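Ticket 143 – Estau glassware, tubes not seating in rack
Status: open
Raised by: Titilayo Osagie
Assigned: Ursina Haslinger

Thursday, first thing. New Lehner tubes won't sit right in the orange rack. Go in part way then catch. Old stock was fine in teh same holes.

Tried – rinsed rack, tried a different row, turned the tubes. No change.

Ursina – is it the rim or the body catching? And what's printed on them, need it for the order lookup.

Titilayo – body I think. Print is very faint, can't get all of it.
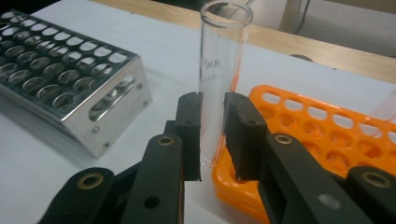

Attachment 1: tube with orange rack behind, white print seen through the glass

Ursina – ok, can't read the second line past DFX. Will ask Zendmont for the diamater. Don't open the other box til then pls.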